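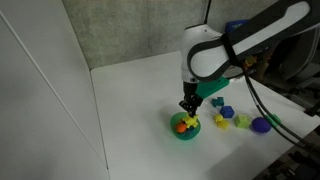 New result from the toy sorting project and I'm way too excited to wait for the write-up, so a thread!

The question Nerys Morgan and I started with last October: if you can only afford 2000 practice grasps, should you spend them on lots of different toys or on a few toys in lots of different piles?

I was sure it'd be lots of toys. I told everybody it'd be lots of toys. Sinan Karakaya bet me lunch on piles.

So we trained two versions of the same policy (we call it Prosser, long story). One got 200 toys, always spread out flat. The other got way fewer toys, but heaped up, leaning on each other, hanging over the rim of a bowl, all of it.

Then both got the same test: 3 bowls, toys neither one had trained on, pick until the bowl is clear or you give up.

Piles won. Not even close on the awkward shapes - stars, ducks, anything with knobs. On plain cubes the two were pretty much tied, which makes sense to me now but sure didn't in the spring.

Stuff that still bugs me: the piles version is slower. It hovers before it commits. Siwan thinks it's the wrist view, I think it's how we labeled the failed grasps. We had 1297 of those and I labeled most of them late at night, so, you know.

Next up is swapping the training sets halfway through to see if order matters. Catrin Beddoe is already setting up the runs.

Sinan wants noodles, by the way. The expensive place.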